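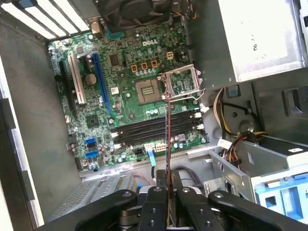
La carte mère du vieux Dell, barrettes et processeur enlevés.

Avril, dix heures et demie du soir

Je me suis fait une tisane à la verveine, les doigts me piquent encore un peu à force de manipuler du métal et je n'ai pas la moindre envie de dormir, alors j'écris. J'ai passé presque toute la journée dans l'ordinateur. Dans, au sens propre : la tête au-dessus du boîtier ouvert, les lunettes qui glissent, et la lampe de bureau tordue dans tous les sens pour éclairer le fond.

Il faut que je note d'abord d'où il vient, parce que dans deux ans je l'aurai oublié. C'est Despina Spanos qui me l'a donné, quand elle a vidé l'appartement de sa tante à Nendcombe. Il était dans la petite chambre du fond, sous une pile de nappes, et elle s'apprêtait à le porter à la déchetterie de Fillulcombe avec le sommier et les vieux rideaux. Je lui ai dit de me le laisser. Elle a ri, elle m'a demandé ce que je comptais en faire, et j'ai répondu que je verrais bien. Il est resté tout l'hiver dans mon entrée, à me servir de tablette pour le courrier (et pour les gants, et pour le panier de noix). Ce matin j'ai bu mon café debout à côté de lui et je me suis décidée.

Clyde Wojcik m'avait prêté son tournevis long et un bracelet antistatique, avec une feuille de recommandations écrite des deux côtés, dans cette écriture minuscule qui me fait mal aux yeux. Débrancher. Appuyer quand même sur le bouton de démarrage. Toucher le métal du boîtier. Tout garder dans des soucoupes. J'ai tout suivi, sauf pour les soucoupes, que j'ai remplacées par le moule à muffins, et j'en suis très contente : une alvéole par sorte de vis, et un petit papier dans chacune.

J'aime beaucoup le moment où l'on ouvre. On a vécu des années avec ces grosses boîtes sous les bureaux, on leur donnait des coups de pied sans le vouloir, on y posait ses chaussures, et on ne savait pas qu'il y avait dedans une espèce de ville verte avec ses places et ses avenues. Moi qui ai tapé des devis pendant 30 ans sur des machines de ce genre, je crois bien que je n'en avais jamais vu l'intérieur. La carte porte son nom en grandes lettres blanches, DELL, comme une gare. Et puis il y a les couleurs ! Je m'attendais à du gris, et j'ai trouvé des connecteurs orange, des prises bleues, une longue fente bleue à côté d'une blanche. Entre les deux, la pile ronde, toute bête, la même forme que celle de ma balance de cuisine.

La poussière, en revanche, je ne m'étendrai pas. J'ai commencé par elle, à la fenêtre, avec le pinceau à pâtisserie neuf que je n'avais jamais utilisé et qui ne connaîtra donc jamais la pâtisserie. J'en ai eu pour une bonne heure. Le chat des voisins m'a regardée faire depuis le muret avec beaucoup de gravité.

Ensuite, les barrettes de mémoire. Clyde avait souligné deux fois : par les bords, jamais par les puces. Il faut écarter les petits loquets blancs au bout de la fente, et la première fois j'ai eu si peur de casser quelque chose que j'ai poussé comme on pousse une porte derrière laquelle quelqu'un dort. Et puis clac, ça s'est soulevé.

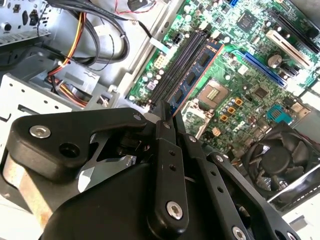 Je ne savais pas que c'était si léger, de la mémoire. On en parle tout le temps, il en manque toujours, on vous en vend à prix d'or, et c'est une réglette qui ne pèse pas plus qu'un biscuit. Je l'ai tournée un moment sous la lampe en pensant à la tante de Despina, que je n'ai croisée que trois fois et qui faisait, paraît-il, toute la comptabilité de sa paroisse là-dessus. Il n'y a plus rien dans ces barrettes une fois le courant coupé, Clyde me l'a expliqué, tout ce qu'elles savaient s'en va d'un coup. J'ai trouvé ça un peu triste et un peu reposant.

À midi j'ai mangé les restes du gratin froid, sur le coin du buffet, la table étant prise. Despina a téléphoné pendant que j'avais la bouche pleine. Elle voulait savoir si j'avais trouvé un trésor. Je lui ai raconté les couleurs et elle m'a écoutée très gentiment, puis elle m'a parlé des 258 euros que lui réclame le syndic de la tante pour une histoire de boîte aux lettres, et nous voilà parties pour quarante minutes. Elle pense garder l'appartement jusqu'à l'automne, finalement. Je crois qu'elle n'arrive pas à rendre les clés, et je la comprends.

L'après-midi a été plus laborieux. Le processeur d'abord, avec son cadre de métal qui se relève comme le couvercle d'un petit gaufrier, et la tige fine sur le côté dont j'ai eu du mal à comprendre le mouvement. Dessous, tous ces contacts dorés, si serrés ! J'ai retenu mon souffle, littéralement, et il a fallu que je me rappelle de le reprendre. Ma mère avait une broche qui faisait cet effet-là, un semis d'or qu'on avait envie de toucher et qu'il ne fallait surtout pas toucher.

Puis j'ai fait une pause, avec deux carrés de chocolat, et j'ai relu la feuille de Clyde depuis le début pour vérifier que je n'avais rien sauté.

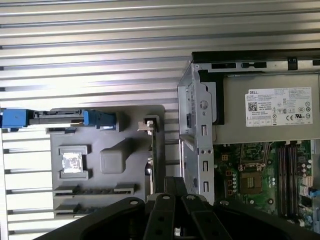 Il y a tout de même des gens qui ont réfléchi à la façon dont ces choses s'ouvrent. Le bleu des petits loquets de plastique, par exemple, je l'ai pris pour une fantaisie, et Clyde m'a dit ce soir au téléphone qu'en général la couleur indique ce qu'on peut manœuvrer à la main. Je vais regarder mon aspirateur d'un autre œil. L'étiquette du bloc d'alimentation m'a arrêtée un moment aussi, avec toutes ses lignes en caractères si fins que j'ai renoncé, même avec la loupe. De toute façon l'alimentation, je n'y touche pas. C'était écrit en majuscules sur la feuille.

J'ai arrêté vers six heures, quand je me suis aperçue que je confondais deux alvéoles du moule. Il vaut mieux s'arrêter à ce moment-là, je le sais bien par la couture. J'ai mis un torchon propre sur le tout et j'ai dîné d'une soupe.

Clyde passe demain après le déjeuner. Il veut voir si le processeur peut resservir dans la machine de son neveu, et il m'a promis de me montrer comment on remonte tout, dans l'ordre. J'aimerais le faire moi-même, avec lui assis à côté qui ne dit rien - ce qui lui coûtera. Penser à acheter du café, et des œufs si l'épicerie en a. Rendre aussi à Despina son plat ovale, qui est ici depuis Noël.

Ma tisane est froide. Je vais au lit.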